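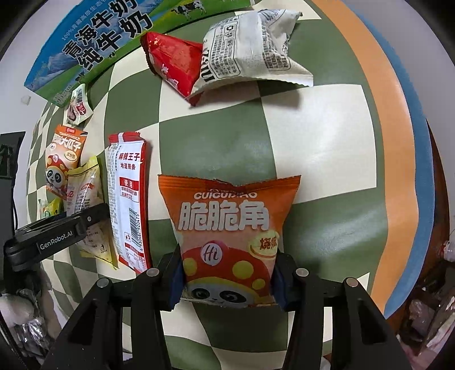

5 Einrichten und Greifen von Folienverpackungen

Dieser Abschnitt gilt für den Aufgabensatz Mundale "Verpackungen, gemischt" in Verbindung mit zwei handgeführten Greifern mit Parallelgestänge und Kamera. Die Montage der Kamera und die Kopplung mit dem Aufnahmerechner sind in Abschnitt 3 beschrieben, die Kalibrierung in Abschnitt 4. Beide müssen abgeschlossen sein, bevor mit 5.2 begonnen wird.

5.1 Voraussetzungen

Benötigt werden:
- ein standfester Tisch, Höhe passend für die Arbeit im Stehen
- eine Tischauflage mit regelmäßigem Muster, glatt aufgelegt
- zwei handgeführte Greifer, links und rechts gekennzeichnet
- Packgut nach Packliste: gefüllte Folienbeutel verschiedener Breite sowie mindestens ein Getränkekarton
- Aufnahmerechner mit installiertem Ovotel-Dienst
- fusselfreies Tuch

Der Aufgabensatz wird ohne Greifer geliefert. Greifer mit einseitig beweglichem Finger sind für diesen Abschnitt nicht freigegeben.

VORSICHT
Quetschgefahr am Gestänge. Beim Schließen verringert sich der Abstand zwischen den Gelenkstangen. Nicht in die Aussparungen des Gestänges fassen. Greifer nur am Griffstück halten.

5.2 Arbeitsfläche vorbereiten

1. Tischauflage auslegen und glattstreichen. Falten im Greifbereich werden von der Auswertung als Kanten erkannt und müssen entfernt werden.
2. Rand der Auflage mit der Tischkante ausrichten. Ein farbig abgesetzter Rand der Auflage darf im Bild liegen.
3. Deckenbeleuchtung einschalten, Tischleuchten ausschalten. Auf glänzender Folie sind Reflexe nicht vollständig zu vermeiden; sie sind zulässig, solange der Umriss des gegriffenen Beutels im Vorschaubild erkennbar bleibt.
4. Beleuchtungsstärke an der Tischfläche messen. Sollwert: 1000 Lux.
5. Kabel der Greifer seitlich vom Tisch führen. Kabel dürfen nicht über dem Packgut liegen.

Hinweis: Im Weitwinkelbild der Greiferkamera erscheinen gerade Linien der Auflage gekrümmt. Das ist kein Fehler der Optik. Die Entzerrung erfolgt im Ovotel-Dienst; eine Korrektur in der Kamera muss abgeschaltet sein.

5.3 Packgut auslegen

1. Getränkekarton zuerst auslegen. Er liegt flach am hinteren Rand des Greifbereichs und dient als größtes Objekt der Aufgabe.
2. Folienbeutel davor verteilen. Vorder- und Rückseiten mischen. Beutel mit Barcode sollen teils mit dem Barcode nach oben liegen.
3. Überlappungen zulassen. Ein Beutel darf einen anderen teilweise verdecken, höchstens jedoch einen.
4. Lange, schmale Beutel schräg zur Tischkante legen.
5. Leere Umverpackungen und sonstige Folienreste aus dem Greifbereich nehmen. Am Rand der Fläche stören sie die Auswertung nicht.

Vor jeder Aufnahmereihe ist die Anordnung zu ändern. Es genügt, sieben Objekte zu versetzen oder zu wenden. Eine Anordnung, die zweimal hintereinander verwendet wird, lehnt der Ovotel-Dienst beim Hochladen mit der Meldung 343 ab (siehe 5.6).

Hinweis: Aufgedruckte Datumsangaben sind nach Möglichkeit lesbar zu lassen. Abgelaufenes Packgut kann weiterverwendet werden, sofern die Siegelnähte dicht sind. Beutel mit geöffneter oder beschädigter Naht aussortieren.

5.4 Greifen mit einem Greifer

1. Aufnahme starten. Drei Sekunden warten, Greifer dabei geöffnet und ruhig halten.
2. Greifer von vorn an den Beutel führen. Die Finger stehen links und rechts des Beutels, die Fingerpolster liegen an den Seiten an.
3. Langsam schließen, bis der Beutel ohne Nachrutschen gehalten wird. Nicht bis zum Anschlag schließen.
4. Beutel hochkant anheben, obere Siegelnaht nach oben. Die Naht selbst wird nicht geklemmt.
5. Position kurz halten, dann Beutel an der Zielstelle absetzen.
6. Greifer vollständig öffnen und zurückziehen.

Richtwerte für die Griffkraft:
- kleine Beutel, Folie dünn: Stufe niedrig
- mittlere und große Beutel: Stufe mittel
- Getränkekarton: nur mit beiden Greifern, siehe 5.5

Eine Stufe hoch ist am Aufnahmerechner wählbar, für diesen Aufgabensatz aber gesperrt. Die Sperre nicht umgehen. Die maximale Griffkraft an einem einzelnen Folienbeutel beträgt 22 Newton; darüber ist mit einem Aufreißen der Längsnaht zu rechnen.

ACHTUNG
Fettrückstände an den Fingerpolstern setzen die Haftung deutlich herab. Nach einem geplatzten Beutel Aufnahme abbrechen, Polster mit trockenem Tuch abwischen, Auflage reinigen. Keine Lösungsmittel auf die Polster geben.

Bei kleinen Beuteln verformt sich die Folie zwischen den Polstern: oben bleibt der Beutel breit, an der Klemmstelle wird er schmal. Das ist zulässig. Der Griff gilt als gültig, wenn der Beutel beim Anheben nicht kippt und beide Polster Kontakt haben.

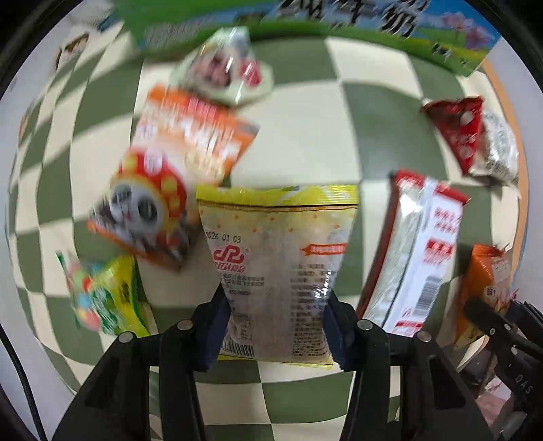 Aus Stellden kam zu diesem Abschnitt die Rückmeldung, die Stufe niedrig reiche bei stark aufgeblähten Kleinbeuteln nicht aus. Der Beutel drehe sich beim Anheben um die Klemmstelle, und man müsse zweimal nachfassen, was die Aufnahme unbrauchbar mache. Man habe dort die Stufe mittel verwendet und seither keinen Ausschuss mehr an dieser Stelle. Außerdem sei die Formulierung "ohne Nachrutschen" in Schritt 3 für neue Bediener zu ungenau.

Diese Rückmeldung ist berücksichtigt. Für Kleinbeutel mit hohem Luftanteil ist ab der vorliegenden Ausgabe auch die Stufe mittel zulässig. Als Prüfung zu Schritt 3 gilt: Beutel einen Fingerbreit anheben und kurz halten. Verschiebt sich die Naht gegenüber den Polstern, absetzen und den Griff in derselben Aufnahme nicht wiederholen - die Aufnahme wird verworfen und neu gestartet.

5.5 Arbeiten mit zwei Greifern

Beide Greifer werden von derselben Person geführt. Der zweite Greifer darf im Kamerabild des ersten sichtbar sein und Packgut teilweise verdecken.

1. Beide Greifer geöffnet in Ausgangsstellung bringen, Abstand etwa schulterbreit.
2. Aufnahme starten. Beide Statusanzeigen müssen grün leuchten.
3. Mit dem führenden Greifer den Zielbeutel fassen wie unter 5.4.
4. Mit dem zweiten Greifer benachbarte Beutel zurückhalten oder zur Seite schieben. Fingerspitze flach aufsetzen, nicht in die Folie drücken.
5. Zielbeutel anheben. Der zweite Greifer bleibt bis zum Absetzen in Position.
6. Rollen tauschen und mit dem nächsten Beutel fortfahren.

Für den Getränkekarton werden beide Greifer an gegenüberliegenden Kanten angesetzt. Der Karton wird verschoben oder gedreht, nicht angehoben.

VORSICHT
Gestänge der beiden Greifer nicht ineinanderführen. Verhaken sich die Stangen, beide Greifer loslassen und von Hand trennen. Danach Gelenkstifte auf festen Sitz prüfen und die Kalibrierung nach Abschnitt 4 wiederholen.

Hinweis: Schnelle Seitwärtsbewegungen führen zu Bewegungsunschärfe im Hintergrund. Zulässig ist das, solange das gegriffene Objekt scharf abgebildet wird. Ist auch dieses unscharf, Bewegung verlangsamen; die Belichtungszeit wird nicht verändert.

5.6 Meldungen beim Hochladen

Anordnung wiederholt (343): Die Lage des Packguts stimmt mit der vorherigen Reihe überein. Packgut nach 5.3 neu auslegen, Reihe wiederholen.

Kontakt einseitig: Nur ein Fingerpolster hat den Beutel berührt. Nullstellung des Greifers prüfen. Tritt die Meldung mehrfach auf, Polster auf Verschleiß prüfen.

Zeitversatz: Die Aufnahmen der beiden Greifer laufen nicht synchron. Beide Greifer vom Rechner trennen, neu verbinden, Testaufnahme ohne Packgut anfertigen.

Zielobjekt nicht bestimmt: Der Umriss ist durch Reflexe oder Verdeckung nicht auswertbar. Beutel wenden oder Beleuchtung nach 5.2 prüfen.

Nicht hochgeladene Reihen bleiben auf dem Aufnahmerechner gespeichert. Der Dienst löscht sie erst nach bestätigter Übertragung. Am Sonntag ist der Dienst wegen Wartung nur eingeschränkt erreichbar.

5.7 Ersatz und Nachbestellung

Packgut ist Verbrauchsmaterial und wird nicht von der Gewährleistung erfasst. Es kann durch handelsübliche Ware ersetzt werden, wenn Größe und Folienart der Packliste entsprechen. Der Ersatz ist im Ovotel-Dienst unter "Objekte" einzutragen, mit je einem Foto der Vorder- und Rückseite.

Tischauflagen liefert Oberholzer. Bei Bestellung die Ausgabe des Aufgabensatzes angeben; sie steht auf der Innenseite des Kartondeckels. Fingerpolster sind über den Hersteller des jeweiligen Greifers zu beziehen und immer paarweise zu wechseln.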